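The hand should teach first

by Irja Laaksonen
9 February 2024

Last December I had a long disagreement with my colleague Aatos Koskela, and I did not win it, so I will continue it in writing. The question was simple. When we want a robot to learn a small household task, should a person show it with a gripper held in the hand, or should the person sit at a console and drive the real arm from a distance?

Aatos is for the console. He built the one we use at Miltholm, and it is a good console. His argument is that the arm learns only from what the arm can do. If I show a movement with my own wrist, I may show something that the arm can never repeat, and then the demonstration is worse than nothing. I take this seriously. Of the 1695 demonstrations we had collected by hand for the Tenia project, 170 had to be thrown away for this reason.

But consider what a person does at the console. She becomes slow. She stops before each contact, looks at the screen, moves a little, stops again. The robot learns the task and it learns her fear also. I have watched people who can push a plug into a socket in the dark, at home, behind a sofa, and at the console they need four tries -- and they leave the room with a stiff neck and a bad opinion of themselves.

With the gripper in the hand, most of this goes away. You feel through the fingers when the thing you hold meets the edge of a slot. You correct without thinking. I can't explain to you how I correct, and this is exactly the kind of knowledge I want the robot to have from me. It can't be written down in a manual, and in my opinion it does not pass well through a joystick.

People ask why we care so much about such dull objects as a power strip. I like dull objects. A slot is narrow, a switch is small, the cord pulls where it wants, and each of them asks for another kind of touch.

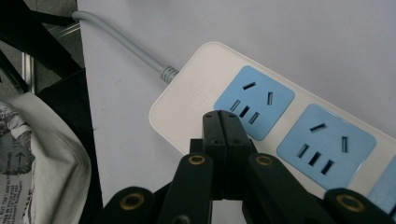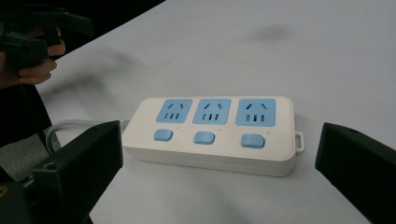 There is also the matter of who is allowed to teach. For the console we need two days of training, and after it many people are still not comfortable. For the hand gripper I give 22 minutes, and the person who comes to me may be a cook or an electrician or somebody's grandfather. These are people who know things about objects that engineers do not know. If we choose the console only, we choose also our teachers, and they will all be like Aatos and me.

He answers that I am romantic, and that the arm has to do the work in the end. Fine. Let us use the console for the last part, when the robot almost knows the task and needs to be corrected in its own body. I would agree to this tomorrow. What I do not agree to is starting there, as Lindqvist now wants us to do for the whole of next year.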